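Murley Health District Moves Flu and Whooping Cough Shots to Walk-In Hours

For release 18th April

MURLEY — Residents of the Murley Health District will be able to get flu and whooping cough shots without an appointment under a plan the district board approved this week. Walk-in hours will be held at the Dornico Street clinic and at the Clarilport branch office, which has offered vaccines by appointment only until now.

The change follows a winter in which the district's phone line could not keep up with calls. In December, 462 callers hung up before reaching a scheduler, according to the district's own phone records. Many of them were parents of school-age children, and a number told staff later that they had gone without the shot.

"We had vaccine in the refrigerator and people who wanted it, and the phone was in the way," said Rocío Villalobos, director of the Murley Health District. "Walk-in hours take the phone out of it for most families. People who prefer a set time can still have one."

The district has ordered 4000 doses for the coming season. Of those, 600 will be held back for residents of long-term care homes, who will be vaccinated where they live by visiting nurses. The remainder will be divided between the two sites, with stock moved from one to the other as demand requires.

Walk-in service will be open to anyone aged 2 or older. Infants and younger toddlers will continue to be seen by appointment so that their full vaccine record can be reviewed beforehand. Children under 16 must come with a parent or guardian, or bring a signed consent form. Forms are available at both sites and at school offices in the district.

There is no charge for residents without insurance. Those who are insured should bring their card, but will not be turned away if they forget it.

Efthymia Kouris, the nurse manager at Dornico Street, said staff would ask each visitor a short set of health questions before giving a shot. Visitors will be asked to stay for 15 minutes afterward. Anyone with a fever should wait until it has passed.

At Clarilport, the former records room is being turned into a second vaccination room. Check-in there will move from paper forms to computer, as it did at Dornico Street last year.

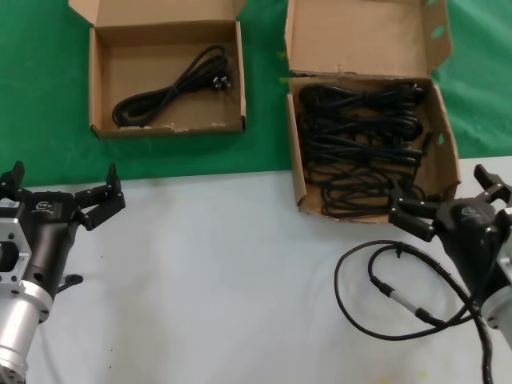 The branch office will stay open during the work, and appointments already booked will go ahead as planned. Chrysanthi Stergiou, who supervises the branch, said patients should use the side entrance on Vlachopoulos Avenue until further notice. The front ramp remains open for wheelchairs and strollers.

Opening dates and hours for both sites will be posted at the clinics and mailed to households with the next district newsletter.

Media contact: Evdokia Economou, Communications Office, Murley Health District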